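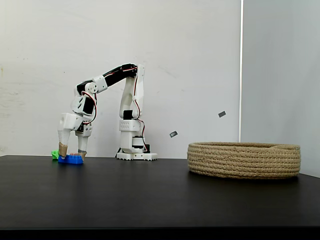

Robot Arm Open Day: Frequently Asked Questions

Last updated Mar 3, 2024

This page covers the tabletop arm demonstration at the Druvbridge workshop in Prondville. Questions about parking, school groups and the other rooms are handled on the general visitor page.

What does the demonstration consist of?

A small desktop arm picks up toy building bricks and places them in a woven rope basket. One brick is moved per cycle. When all the bricks are in the basket, the operator takes them out, puts them back on the table and starts the next run.

How long does a session last?

Each session is scheduled for 25 minutes: a short introduction, the runs themselves, and time for questions at the end. Visitors may leave between runs. Please do not walk behind the operator while the arm is powered.

Do I need to book?

Yes, for the demonstration. The rest of the open day is walk-in. Booking is by session, and a ticket for one session cannot be used for another. The total for the day is capped at 100 places. Returned places go back into the booking system and are not held at the door.

Is the arm running a fixed program?

No. The positions of the bricks are not entered in advance. The arm is driven by a policy trained on recorded demonstrations, in which a person moved the arm through the task by hand control. The training set for the brick task holds 2457 recorded episodes. A further 713 were set aside and used only for checking.

Why is it slow?

Joint speed is limited in software for public sessions. The limit is lower than the one used in normal work. Raising it shortens the cycle but makes a missed grasp more likely to push the brick out of reach.

What is the arm made of?

Most of the structural parts are white 3D prints. The joints are driven by small black servo motors, and the wiring runs on the outside of the links. External wiring is easier to replace than wiring routed through the prints. It also has to be checked for snagging before each session, particularly at the wrist, where the loops need enough slack for full rotation.

What is on the fingertips?

Both fingers have tan tips. Bare printed plastic slides on the smooth sides of a brick, and the tips are replaced when they show wear. A worn tip usually shows up first as a brick that rotates in the grasp during the lift. 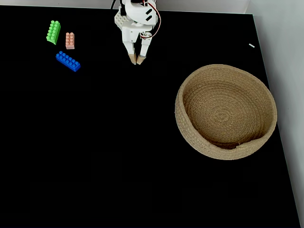 Gripper closed over the table, with three bricks to the left and the basket to the right.

Which bricks are used?

Standard studded toy bricks in several colors and lengths. The long blue brick is the easiest to locate. Its length makes it sensitive to where it is gripped: if the fingers close near one end, the other end drops during the lift and may catch the basket rim. Small bricks have less margin for error in finger placement but cause fewer problems over the basket.

Does the arm know the colors?

Color is present in the camera input, but the task does not ask for a particular color. The arm is not told to take green before blue, and the order can differ from run to run. A sorting version of the task was tried in November and is not part of this open day.

Why a rope basket and not a box?

The low rim gives clearance for the gripper, and a soft side tolerates light contact. Earlier sessions at the Wirkow site used a rigid tray, which shifted on the table when a finger touched it. The basket can deform a little before it moves. It is also quieter when a brick is dropped.

What happens when a grasp fails?

In most cases the arm opens, rises and tries again. After three failed attempts on the same brick the operator pauses the run and repositions the brick. Interventions are announced and entered in the session log. A run with an intervention is not counted as complete.

How reliable is it?

The log contains 2648 attempted runs under the current settings. We do not publish a single success rate on this page, as the result depends heavily on how the bricks are laid out. Bricks lying apart with the studs up are handled well. Bricks touching each other, or standing on edge, are handled less well. The operator can show the log by layout type on request.

Can I place the bricks myself?

Yes, in the last part of each session. The operator will point out the reachable area. Keep bricks a finger's width apart, leave the basket where it is, and wait for the operator to confirm that the servos are disabled before reaching over the table.

Is it safe to stand close?

The arm is small and has limited force, but the gripper can pinch. Visitors stay on the near side of the table while it is powered. Long hair and lanyards should be tied back or removed at the table. The power switch is within reach of the operator at all times.

May I take photos or video?

Yes, without flash. Flash changes the exposure of the camera input and has caused missed grasps. Tripods are not permitted in the session room.

Is the room accessible?

The session room is on the ground floor and the doors are step-free. The table is at standard desk height and can be viewed from a seated position. There is no hearing loop. A printed version of the introduction is available from the operator.

Are the design files available?

A parts list and the print settings are handed out at the end of each session. Printed spares are not for sale.

Will the demonstration be repeated?

A second date is planned at Arriaga, with the same arm and the same task. Booking for it will open separately.

Who do I contact with a technical question?

Vimala D'Souza runs the sessions and answers questions about the arm, the training data and the log. Use the contact form and select "Tabletop arm" as the subject. Replies normally take three working days.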